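# The Second Vote

Tue 26 December
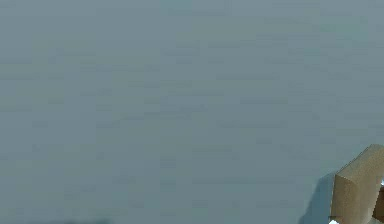
*Slate blue, faintly streaked, with a bit of tan down in the corner.*

The senator from Ruvus had been awake since four, which was no great hardship, as she had grown up on a dairy farm and still felt a little guilty about any morning that began in daylight. She made her coffee in the dented pot, put on her late husband's cardigan, and sat down at the kitchen table with the 522 pages the judiciary staff had sent over on the nominee.

She had read them all once already. She was reading them again mostly so that she could tell people she had.

The vote was in two days. The governor had called the chamber back between the holidays, a thing that hadn't been done since the flood year, and the whole of the capital was cross about it. The hotels in Paquette had put their prices up. The good bakery was shut. There were 52 members in the chamber and by everyone's arithmetic they stood at twenty-six apiece, unless she moved, and so for a week she hadn't been able to buy a grapefruit without somebody laying a hand on her sleeve.

They were kind about it, most of them. That was the hard part. A man in the hardware store in Rerier had told her he'd pray for her whichever way she went, and then he'd stood there beside the paint cans with his eyes gone wet, and she had understood perfectly well which way he meant. Her office had taken 400 calls on Friday alone. Her own sister had sent a card with a cardinal on it and, under the Merry Christmas, one underlined word — *please* — without saying please what.

She turned to the part about the Imo case. Years ago the nominee, then a young judge on the county bench, had ruled against a mill town that wanted its river back, and had written eleven dry paragraphs about it. The senator had been to Imo. She had eaten pie there in a church basement with the windows painted shut, and the woman who cut the pie had asked her whether she thought the judge had ever driven out to look.

She hadn't known what to say, so she had said she would ask. And at the hearing, when her turn came, with the cameras going and her notes all in order, she had asked about precedent instead.

The coffee was cold by now. Out past the barn the sky was starting to come up gray, and the neighbor's truck went by with its one good headlight, slow on account of the ice.

She got the phone down off the wall — her grandchildren thought it was hilarious that she still had one with a cord — and called the nominee's chambers. It was far too early, of course. She got the machine, and waited politely through the whole message, and the beep.

"I have one more question," she said. "It's a short one. I'd like it answered before Thursday, if that's no trouble."

Then she asked it, and gave her number twice, and went to see about some eggs.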